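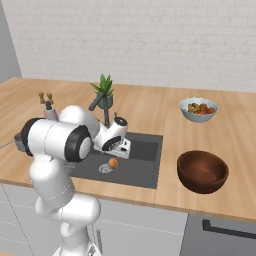
What does a laboratory get when it takes out the Rotex kitchen package? It gets a simulated arm, a set of household rooms and a task list that can be run the same afternoon.

Figure 1. Simulated kitchen with the gripper over the sink and a small orange fruit on the basin floor.

4.2 The package in use

We were delighted by how quickly the package let us start real work! Zurach supplies 70 tasks, and we ran 700 trials on the sink group alone (2616 across all groups), using 2 workstations. Reaching down into a basin is a lovely test, as the walls leave the hand little room to turn. Our one complaint concerns the Elia scene editor, whose saved layouts had to be reloaded by hand after each batch.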